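The Puketti Trial

Day 8 of the trial and Eero Ojala still hadn't written a word of the review.

Clullden wanted it by four. It was ten past one. Thirty-one dollars a month, first month free, cancel whenever. That was the pitch. You took the Puketti out of its case, you held it by the grip and did your chores with it, slowly, like you were teaching a kid, and the service took what you'd done overnight and sent it down to the arm. The arm was coming in December. The arm was always coming in December.

So he did chores.

Socks, first. Then the mail. Then a jar of pickles, which went badly, and he made a note. Jaws good on soft things. Jaws no good on lids. He ate a pickle standing up and read the note over and thought, well, thats 8 words or so, only 565 to go.

His phone buzzed. Clullden again.

"You started?"

"Nearly finished," he typed. Put the phone face down.

The app had a list. Every day a new list, cheerful, with a little chime. Today's said UTENSILS and under that, in smaller type, take your time. He cleared the little table. Smoothed the cloth with the stars on it, his daughter's choice, from back when she was choosing everything. Set out the holder with the spatula and the chopsticks. Picked up the Puketti and leaned in. 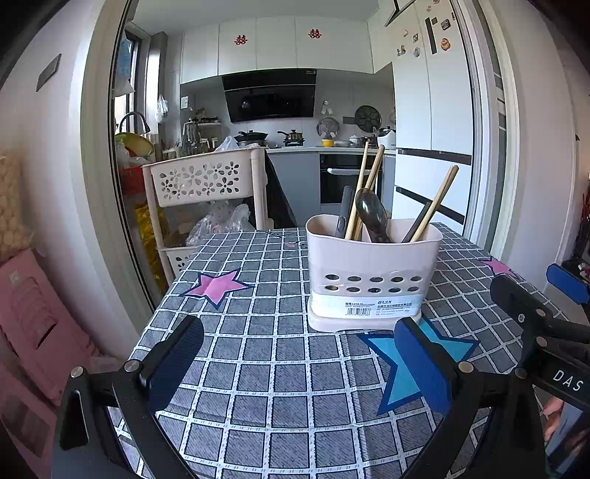 Photo: E. Ojala / Tinomine home trial

Blue pads. He liked the pads. Put that in. Grippy, a bit of give to them, like a pencil eraser.

"Begin when ready," said the app.

He went for a chopstick. Lifted it. Put it back. The chime.

"Lovely," said the app. "Again."

Again. Chime. Again. Around the sixth go his wrist started up and he thought of his mother, who'd run a kitchen for 31 years and never once been told lovely. She'd slapped his hand away from the drawer and said watch. So he'd watched. How she held a spoon loose, near the end. How she tapped it on the rim of the pot, twice, before she put it down.

He reached for the spoon. Squeezed. Up it came, and without deciding to he tapped it on the edge of the holder. Tap, tap.

The app went quiet.

"New habit found," it said. "Keep it?"

There was a help line. It was in the leaflet, under Jitpraphai Support, all hours. He rang it, standing there with the spoon in the jaws.

"It's asking me about a habit," he said.

"Oh yes," said the woman. "People get those. Most say no – it slows the arm down. Point two of a second, maybe."

"And if I say yes?"

"Then it does it. Every time, every spoon. You can't really undo it till the next update."

"Does it go to everybody? Or just mine?"

Typing at her end. A kettle, somewhere behind her.

"Just yours. Unless you tick share. There's 948 shared ones at the moment. Somebody's got it humming."

He thanked her. Hung up. Twenty to two and the phone buzzing on the counter, Clullden, Clullden, and his wrist sore right up to the elbow.

He pressed yes.

Then he sat down and wrote the first line of the review, fast, before he could go off it. The Puketti is slow, it is hopless with jars, and I'm keeping mine.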